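# The tea lesson

*How a small team is teaching robot arms by letting people do the chores first*

The first thing Sachiko Yoshida offered me, after a chair, was a cup of tea, and the second was an apology for how long it might take, because at Jaltomero a cup of tea is never simply a cup of tea. It is a piece of data. Somebody has to make it with a gripper in each fist, slowly and properly, and if they slosh it or forget the tea bag or knock the cup with an elbow then that goes into the records as well, with a little note beside it. I said I was in no hurry. I had come a fair distance to see how the people here teach robots to use their hands, and it seemed only right to begin with the kettle.

Yoshida has been working on robot handling for most of her career, and she talks about it the way some people talk about gardening, with great fondness and a long memory for what died. For years, she told me, the usual way of teaching an arm to do a household job was to sit a person at a set of controls and have them drive it. The person would squint at the arm, the arm would lag a little behind the person, and between the two of them they might get a mug onto a shelf by lunchtime. It worked, after a fashion, but it was dreary for everybody concerned, and the results had a stiffness about them that she came to dislike. "You could see the operator being careful," she said. "And then the robot learned to be careful in the same silly way, stopping in mid-air over nothing at all."

So the method her team has settled on, which they call Sakai, leaves the arm out of the room altogether while the teaching is going on. You take the robot's hand off, so to speak, and give it to a human being. The person wears or carries the grippers, does the job with their own shoulders and their own good sense, and cameras record what the grippers did and what they could see while they were doing it. Later on, a learning program called Grudell goes through all of that and works out how a real arm, with the same sort of gripper fixed to the end of it, ought to move. I'm simplifying dreadfully, and Yoshida was kind enough to let me.
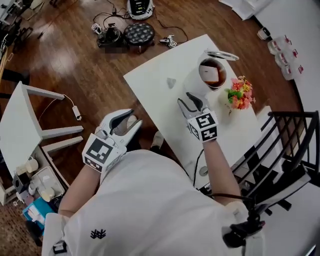
What surprised me most was how much of the skill lies in things we never think about. Nhyira Quansah, who runs the recording sessions and has very likely made more robot tea than anyone in the building, tried to explain it to me while she tidied up between takes. When you put a cup down, she said, you don't just put it down. You lower it until you feel the table, you let the weight go, you open your fingers a shade, and only then do you come away. Most of us do that in one easy sweep and couldn't describe it if we were paid to. A program that has only been told "put the cup there" will tend to let go too early or too late, and you get a wobble or a drag, and every so often you get a wet floor.

With the grippers in hand, all those small habits are kept. Quansah let me have a go, and I can report that it feels like trying to butter toast in oven gloves for the first few minutes, and then rather suddenly it doesn't. My first attempt at picking up a cup was so timid that I pushed it clean across the table. By the fourth or fifth I'd stopped looking at the grippers and begun looking at the cup, and Quansah, who had been watching my face, said "There!" with such delight that I nearly dropped it. That change, she told me, is what she waits for in every new person. The recordings made before it are kept, though they are marked as practice, and the ones made after it are the ones that teach the machine something useful.

## A matter of knowing where you are

There is a part of all this that sounds dull and is in fact the thing the team has spent the most effort on, and that is working out where the grippers are. If you want an arm to copy a movement, you need to know the movement rather exactly, in every direction and with every tilt of the wrist, and a person pottering about at a table does not hold still for the convenience of science. The early version relied on what each gripper's own camera could make out of its surroundings, and it was fine for one hand. With two hands it came unstuck. Each gripper had its own idea of the room, the two ideas drifted apart over the length of a task, and by the time the left hand was meant to be steadying something for the right, the records had them passing through each other like ghosts. 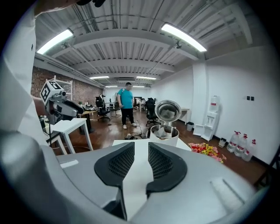 Yoshida's answer was to let the hands keep an eye on one another. It is such a homely idea that I laughed when she told me, and she laughed too, and said that it had taken them two years to get to it. Each gripper carries a marker, one of those blocky black-and-white patterns that a computer can read at a glance, and a camera on one gripper can pick up the marker on the other whenever it comes into view. Stand in for the right hand for a moment and you see what it sees: the electric kettle in the middle of the white table with its lid thrown right back, your own two dark finger pads just in front of you, and over to the left the other gripper with its patterned cube on top, as plain as a lighthouse. From that one glimpse the program can work out how far apart the hands are and how each is turned. It doesn't need the glimpse all the time, only often enough to pull the two stories back together before they have wandered off.

The background matters as well, and I had quite the wrong notion about it. I'd supposed that a laboratory of this kind would want a bare room and plain walls, with everything shut away. The team tried that, in an earlier place, and found that what they got was a robot that was splendid in bare rooms. Move a chair and it lost heart. Now they record in the thick of ordinary life, with desks and water jugs and colleagues going by, and Grudell has to learn for itself which parts of the view matter to the tea and which are only the world getting on with things. Quansah changes the table about from one session to the next, swapping the cups and moving the flowers, and she takes a certain mischief in it.

## What the arm made of it

The result that has caused the stir, or at any rate the result that brought me here, comes from a trial the team finished in May. They had gathered 3220 recordings of small kitchen jobs made with the grippers, a good many of them by people who had never touched the equipment before that morning. They trained the program on the lot, fitted the same grippers to a pair of arms at Parkisix, the firm that pays for part of the work, and set those arms to jobs on a table they had not seen before, with cups they had not seen either. Of 200 attempts at the full task, from lifting the cup to setting it down again without a spill, nearly 180 came off. The arms had never been driven by hand at any point.

Yoshida is pleased about this and also quick to pour cold water on it. The failures interest her more. A fair few came from lids, which are slippery little beasts and sit in a different way every time, and others came from the moment of handing something across from one gripper to the other, where a person will give a tiny squeeze to say "I've got it" and the arms have no such manners. She would like to put some sense of touch into the finger pads, so that the squeeze is recorded along with everything else. That is the next piece of work, and she would not be drawn on how long it will take, though Quansah, behind her, was holding up five fingers and mouthing the word "years".

I asked whether people mind being copied. Yoshida considered this for some time. The folk who come in to do the recordings are paid by the session, she said, and they are told what the recordings are for, and what they mostly seem to feel is a sort of embarrassed pride. One man came back specially to see an arm do a thing he had taught it. He watched it turn a cup a little before setting it down, so that the handle faced outwards, which had not been part of the instructions and which he had evidently been doing all his life. He said his mother did it too.

My own tea did arrive in the end. It had been standing a good while by then and was the colour of a church door, and I drank every drop of it while Quansah loaded the next task and Yoshida went off to see whether anybody had remembered to order more cups.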